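How do you teach a robot to cut bread?

Hello! I'm Zinhle Sithole, and I teach robots for a living. I don't stand at a whiteboard with a pen, though. My job is collecting examples – lots and lots of them – so that a robot can learn from what it's shown.

Think about how you learned to tie your shoelaces. Somebody probably told you about the bunny ears, but I bet you also watched them do it again and again, and then had a go yourself. A robot that learns from examples does something a bit like that. We steer the arm through a job from start to finish, and the computer saves every little bend and squeeze along the way. One go like that is called a demonstration. We call ours "demos" because it's quicker to say when you've got a mouthful of sandwich.

The kitchen I work in most isn't a real one. It lives inside a computer and its name is Suster. I sit at my desk with a controller in my hand, and when I move the controller, the arm on the screen moves too. If I drop an egg in Suster I can just press the reset button, and I never have to fetch a mop!

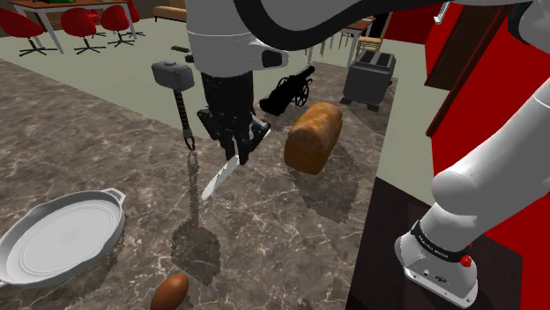 A good example has to show the whole job, including the dull bits. When I do a bread demo, I have to pick up the knife, get it pointing the right way, bring it over to the loaf and only then start cutting. Look at the knife in the gripper and you'll see its blade slanting down to the left, while the loaf is over on the right, so the arm has some moving to do before it can slice anything. There's a hammer and even a little black cannon on the counter as well. Things like those are called distractors, and the robot has to learn to leave them alone and get on with the bread.

Then I do it all again. My target for one job is 125 demos, and I change something each time. I might slide the loaf along, or turn it round, or swap the toaster to the other side. If the loaf always sat in the same spot, the robot might learn to cut that spot, whether there was any bread there or not.

I make mistakes too, of course. My friend Alcides Rivadeneyra checks my demos and sorts them into two piles, "keep" and "try again". In May he sent five back in one morning because I'd been rushing – fair enough, I wanted my lunch.

Once we have enough good ones, the computer hunts through them for patterns, and that part is called training. After that I put the controller down and the robot has a go by itself. The first tries are usually pretty wobbly, so we look at where it got muddled and I go back to my desk to make more demos of exactly that bit.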